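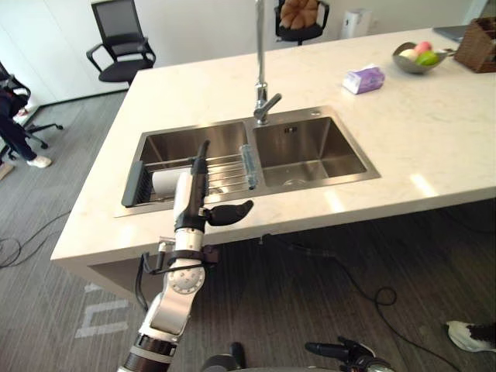
Wondimu Ambaye wrote in to say that the kit we mailed had saved his household nothing he could find on a bill, that filling a pot took longer than before, and that he would like to know who had decided the old faucet was a problem in the first place. His was one of the longer replies we got to the winter letter, and I have put it at the top because the rest of this report is mostly an attempt to answer it.

Household Water Saving, Faltham and Belley
Progress report, second period, covering January through June

Where things stand

The grant pays for low-flow faucet inserts and shower heads, sent free to homes on the Brandine supply, and for a check on whether they cut water use. The first half of that is going fine. The second half is harder, and I don't think we should keep writing as if it were a detail to be tidied up at the end.

We bought 2,275 kits. By the end of June, 1,599 had gone out, most of them by mail and the rest handed over at the counter in the Faltham office. The others are in the storage room at Belley, dry and boxed, and they can be used next period or returned. Van Dijk will take back unopened cartons until November, less a restocking charge.

In the last report we used the words "homes reached" for kits sent out. I would like to stop doing that. A kit in the mail is a kit in the mail. When we called people to ask whether they had put theirs in, a good many said they meant to, several had given it to a relative, and a few did not remember getting one. People are also polite on the phone and tend to tell you what you are hoping to hear, so I would trim even the cheerful answers a little.

What the meters show

We have before-and-after meter readings good enough to use for 133 homes. That is fewer than planned. The utility changed its billing cycle in February, which left us with a short month that can't be lined up with the year before, and accounts where the tenant changed had to be thrown out.

Among the homes we can use, water use went down. I would be glad to leave it there, but water use also went down in the homes on the same streets that never asked for a kit. The drop among kit homes was a bit larger. It may be the inserts. It may be that people who send away for a water-saving kit are the same people who were already watching their water. We have no way to tell these apart with the readings we hold, and the rate increase in March muddies it further, as everyone on the Brandine supply got the same notice that their bill was going up.

Of the usable homes, 35 are in Belley. Their numbers look better than Faltham's, and I have already been asked whether we can lead with them in the fall newsletter. My answer was no. Two of the Belley homes had leaks repaired in the spring, and a running toilet wastes so much more than a kitchen faucet that one repair can carry a whole street.

The kitchen faucet

The original proposal put a large share of the expected savings at the kitchen sink. I went back to see where that came from, and it rests on a supplier's table that assumes the faucet is left running at full flow for several minutes a day. Some people do that. But a lot of what happens at a kitchen sink is filling things, and a pasta pot takes the same amount of water whether it comes out fast or slow. Mr. Ambaye is right about this, and so were a number of others who said the same thing in fewer words.

There are savings to be had in rinsing and in hand washing under a running tap. They are real but they depend on habit. We got more useful answers from asking "do you turn it off while you scrub?" than from anything printed on the kit box. Homes with a dishwasher have even less to gain, and our sign-up form never asked whether there was one. It does now.

Complaints about the kitchen insert were mostly about the time it takes to get hot water. In a house with a long pipe run from the heater, slower flow means a longer wait, and some people simply unscrew the insert and put it in a drawer. I have no count of these and would not trust one if I did.

Showers

The shower heads look more promising. A shower is water running down a drain for as long as you stand there, so less flow ought to mean less water, unless people stay in longer to get the soap out. The heads are also better liked than I expected, apart from older houses at the top of Faltham where the pressure is weak to begin with. We should stop sending them up there. Three of the calls logged in April were from that hill and none of the callers was in a good mood.

If the money for next period had to go to one item, I would put it into shower heads and leave the kitchen alone.

Spending

We are under budget on postage and printing and over on staff time, nearly all of it spent matching account numbers by hand. The utility sends readings as scanned sheets. It has promised a proper file since before the grant began. I would not plan around it arriving.

The line for outside analysis has not been touched. I had hoped to spend it this summer, but paying someone to run careful numbers on readings this thin seems like buying a frame before there is a picture. Please let us carry it over.

Changes I would like approved

Hold the remaining kits until we have agreed on a comparison group. The simplest way is to take the next set of sign-ups, send kits to half of them right away, and send the other half theirs six months later. Everyone gets one in the end. The objection in the office is that people will be annoyed by the wait, and some will be.

Add a leak check. A strip of dye tablets for the toilet tank costs very little, and the two Belley repairs did more for those bills than anything we mailed. We would have to record the result separately so it doesn't get credited to the faucets.

Drop the savings figure from the sign-up leaflet. It is taken from the supplier's table, it is given per household per year, and we can't back it up. The leaflet reads well enough without it. I understand that the figure also appears in the original grant application and that this is awkward.

Still open

The landlord of the two larger buildings in Faltham has not answered about access to the meters. Both buildings have a single meter each, so even with access we would learn about the building and nothing about any one kitchen or bathroom in it. I will try him once more in July and then let it go.

Mr. Ambaye has been sent a reply and a shower head. He has agreed to send us his next two bills.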